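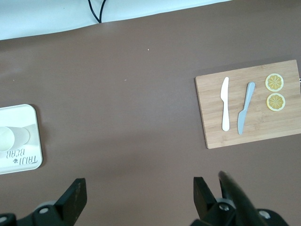
Who decides when an arm is allowed to handle a knife, even a plastic one?
The bench lead for that shift decides, and writes it in the log before the arm is powered. If there is no bench lead on the rota, the knife tasks wait.

The question came in by email before the meeting and we liked the answer enough to put it at the top of the minutes.

Mosthorpe Bench Group
Minutes, 2019-11-15
Chair and notes: Traian Vlad

1. Last minutes
Agreed with one fix. The spare gripper pads went to the Sarmiento bench, not to Rollari.

2. Kitchen task rules, second draft
This took up most of the meeting, and what a good discussion it was! The first draft ran to 13 pages and people were skipping to the end. The new one fits on both sides of a single sheet and reads like something you could follow with your hands full. Changes agreed:

Plastic knives only, on every bench, until the metal knife rules have been written and tried with the power off. The Rollari bench asked for an exception for a blunt metal spreader. Not agreed for now, but they will bring it back with a written risk note.

Knives start flat. Where they point is up to the task sheet, but the sheet has to say so. "Any direction" is fine if it is written down.

Hands stay out of reach while the arm is live. To reset the table you press pause, wait for the light, then reach in. We went back and forth on whether pause is enough or whether it should be the full stop. Pause it is for moving props, full stop for touching the gripper or any cable.

Wipe down between task sets. The Clastetti bench already does this and their grasp logs are so much easier to read (fewer mystery slips). Everyone else is going to copy them.

Cups and trays: nothing liquid in them during trials. There was a lively five minutes on water. Water gets its own sheet later.

3. Stop button checks
Done at the start of each shift on all benches. We have 345 signed checks on file and the habit has really stuck, which is lovely to see after the slow start. Two sheets were signed without a time. Please put the time.

The Sarmiento bench would like the button moved to the left side for their left-handed operators. Agreed, with one condition: the new spot gets yellow tape and everyone on that bench tries it before the next live run.

4. Trial log
Total so far is 2,064 trials, with 474 of them on kitchen tasks. The notes column is getting better all the time. "Dropped it" has mostly given way to things like "closed early, caught the handle end, slid out on lift," and that is gold for whoever writes the next task sheet.

Question from the floor: do we log a trial that the operator paused? Yes, always, with a P in the last column. A paused trial counts as a trial. It does not count as a failure.

Should the P trials be left out of the monthly speed figure? Left open. Traian to try it both ways on the November numbers.

5. New operators
Each new person watches a full shift, then runs the arm at slow speed with a bench lead beside them. The old rule let people skip the watching part if they had used an arm somewhere else. That line is gone. Our benches have their own quirks and it only costs one shift.

The one-sheet rules will be taped up at every bench, and the old 13-page version goes in the recycling.

6. Any other business
Labels on prop boxes are fading. Clastetti bench has a label maker and will lend it out.

Actions
Traian Vlad: clean copy of the one-sheet rules, to all benches.
Rollari bench: risk note for the metal spreader.
Sarmiento bench: move the stop button, tape it, report back.
Clastetti bench: share the wipe-down steps, lend the label maker.

Next meeting: same room, date to follow by email.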